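Section 4: Setting up your Trovano shelf dehumidifier

By now you should have the unit out of its carton and the tank clicked into place. If you're still wrestling with the packing, do go back to Section 3 first, as there is a strip of tape inside the tank that is very easy to miss and it stops the float from moving.

Before you begin, have a think about where the unit is going to live. A spare room, a cellar or the cupboard under the stairs will all suit it nicely, so long as the air can get in and out.

1. Stand the unit upright on a level surface and leave it for an hour before switching on. If it travelled on its side, leave it overnight instead.

2. Keep a gap of at least 70 cm above the top grille. Curtains and coats on hooks have a way of creeping closer over the weeks, so give them a bit more room than you think they need.

3. Plug straight into a wall socket and press the round button once. The fan starts first and the rest follows a few minutes later, so please don't worry if it seems to be doing very little.

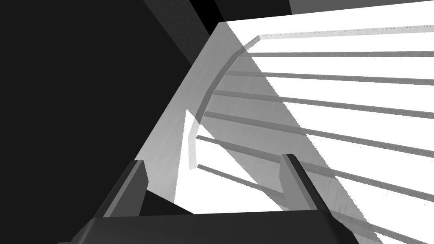 Fig. 4. Two upright fingers with a gap between them, shown in greys.

4. Turn the dial to your chosen level. Most people are happiest in the middle, and you can always nudge it down in October when the washing starts coming indoors again.

5. Close the doors and windows and let it run for a full day. The first day nearly always brings the most water, particularly in a room that has been shut up for a while.

Note: If your meter still reads above 80 per cent after a week, look for a source of damp such as a leaking gutter or a blocked air brick. The unit will happily go on collecting water, but it can't mend a gutter for you.

Caution: Always switch off and unplug before lifting out the tank. Carry it with both hands, and never drink the water or give it to pets.

Caution: Don't use an extension lead that is coiled up, and don't run the unit in a bathroom.

Replacement filters are sold singly under part number 222. Emptying and cleaning the tank are covered in Section 5.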